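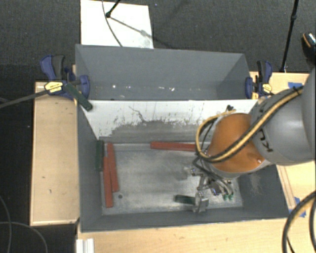
How much did the Trarkitska Read-a-Thon raise for the hospital book carts this year?

The readers brought in $3,000, every dollar of it going toward new books and two rolling carts for the children's ward.

Trarkitska Read-a-Thon planning group
Minutes, July 2018
Held in the upstairs room at Lysenko Library

Glenys Bevan chaired and Gun-woo Seo took these minutes. Nine people came, including four of our young readers and the parents who drove them. Apologies from the Porar bookstore, who had a delivery to deal with and sent muffins instead (blueberry, gone by item 2).

1. Last minutes

Read and agreed with one fix. The bookmark sale was credited to the third grade and should have been the fourth grade. The fourth graders present were very pleased to have this put right.

2. Results

Glenys read out the totals and there was real applause. We had 313 readers signed up, the youngest of them five years old, and between them they finished 700 books. Sponsorship came to $2,565 and the bake table and bookmark sale added $435, for a total of $3,000. All of the sponsor money has now been collected. Glenys thanked the families who went back to neighbors two and even three times with the envelope.

Gun-woo said the Clikik sign-up page worked well for grandparents who live out of state, though several people typed the reader's name in the comment box and then had to be matched by hand. He will move the name field to the top of the page. Paper forms will stay as well, as plenty of kids like going door to door with a clipboard.

3. Book carts

The ward has asked for one cart of picture books and one of chapter books and comics. Everything has to be new and wipeable where possible, so board books are very welcome for the little ones. The hospital cannot take used books from us, and we should say so clearly on the flyer next time -- three boxes of them were left at the library desk and Glenys has found a home for them at the senior center.

The young readers had prepared a wish list, which took up a good part of the meeting and was the best part of it! Shark books are on it, and joke books, and anything with a map inside the cover. They also asked for books in Spanish and Korean, and Gun-woo offered to help choose the Korean ones. Porar will order the whole list at cost.

Agreed: spend $2,400 on books now and $400 on the two carts, and hold back $200 to replace books that go home with patients. The ward staff told Glenys that they like it when a child takes a favorite home, and we like it too.

4. Name plates

Each book will have a sticker inside the front cover with space for the first name of a reader and the title of a book that reader loved. A parent asked whether last names would appear. They will not. One reader asked if drawings could go on the stickers. Agreed with enthusiasm, provided they fit.

Sticker-writing afternoon to be held in the children's room at Lysenko. Bring pens that don't smear.

5. Thank-you cards for sponsors

Blank cards are in the cupboard by the stairs. Each reader writes to their own sponsors, and Glenys will mail those for anyone who lives out of town. Please get addresses to her before school starts.

6. Next year

Everyone wants to do it again. Ideas raised: a family reading night in pajamas, a team category for brothers and sisters, and counting audiobooks. There was a lively discussion of audiobooks. Two of the young readers spoke strongly in favor and it was agreed that they count, the whole book and not just a chapter.

The prize for most books was talked over again. Several parents felt that slower readers lost heart partway through, so we will try a draw in which every finished book earns a ticket. Glenys to write up the rules.

7. To do

Gun-woo: fix the Clikik page, send the wish list to Porar, pick Korean titles.
Glenys: carts, sticker paper, draw rules, letter to the ward.
Parents: sponsor addresses, pens, snacks for the sticker afternoon.

8. Next meeting

September, same room. Readers are invited to bring whatever they are reading now and tell us about it for a minute or two before we start.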